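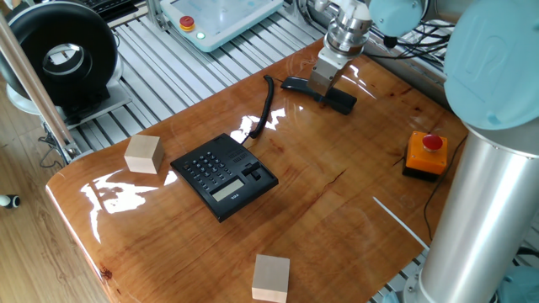
Home Phones Cords & Handsets Spares Contact

Clunemex Desk Phone, Black

A corded desk telephone for offices, front counters and workshops. The Clunemex has a push-button keypad, a small gray LCD display and a handset on a coiled cord. It sits flat on a desk or table and is sold in black only.

The handset is included. Replacement handsets and cords are stocked at Edness and can be ordered separately.

The speed dial memory holds 80 numbers. Hold any key for two seconds to store the number on the display. The last 8 calls are kept in the redial list and stay there if the phone is unplugged.

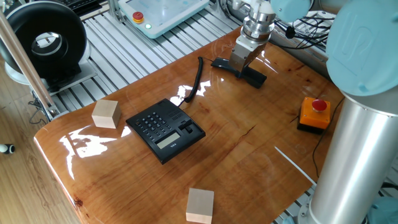
Guerreiro: We have had ours on the packing counter since May. The keys are easy to press and the ringer is loud enough for the back room. I would have liked a longer line cord in the box.

A longer line cord is available under Spares. The one supplied reaches across a normal desk. Ring volume is set with the star key while the phone is ringing.

The coiled cord plugs in at both ends. If it gets twisted, unplug it from the handset, let it hang and plug it back in. Keep the coils clear of the keypad when you put the handset down.

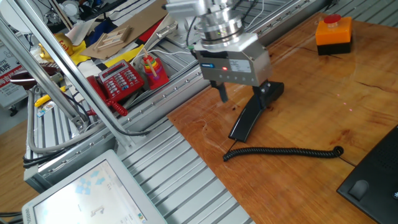 Black handset with coiled cord.

Orders placed before 3 p.m. leave our Cokevside warehouse the same working day. Unused phones can be returned within 30 days in the original box, with the handset and both cords. We do not take back cords that have been cut or shortened.

Wipe the phone with a dry cloth. For marks on the handset, use a cloth dampened with plain water and unplug the line first.

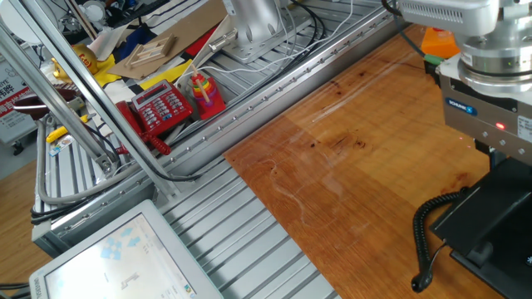
Cord and handset spares

Coiled handset cord, black
Replacement handset, black
Line cord, standard
Line cord, long

© Edness Telephone Supply, Cokevside | Contact us | Back to top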